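Skenditbridge Cannabis Survey: Frequently Asked Questions

Last updated: June
19 comments | 140 shares

What is the survey?
It is a yearly poll of adults in Skenditbridge on marijuana laws. It asks about medical use, home growing, licensed shops and past convictions.

Who runs it?
Krasniqi Wirner, a local opinion research firm. The town council receives the results when everyone else does and has no say in the wording.

How many people took part?
591 adults completed the survey. Of those, 300 were reached by cell phone, 140 by landline and the rest online.

How were people chosen?
Phone numbers were drawn at random. Online participants came from the Porkara panel, which residents join by mail invitation. You can't sign up on your own.

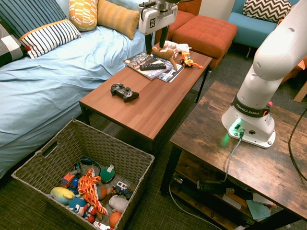

A plush toy on a small coffee table, under the gripper of a Franka Emika arm.

Were the results weighted?
Yes, by age, sex, education and neighborhood, using census figures.

Do you ask whether people use marijuana?
There is one question on past use. It comes last, and anyone can skip it. Skipped answers are reported as "no answer."

Are my answers private?
Names and phone numbers are removed before the answers are tabulated. We don't report results for any group too small to protect privacy.

Does the survey change the law?
No. State law decides what is legal. The council may use the results when it considers shop permits and zoning.

Where can I see the full questions?
The questionnaire and tables are at the public library's front desk. Ask for the Porkara binder.

3 people found this page helpful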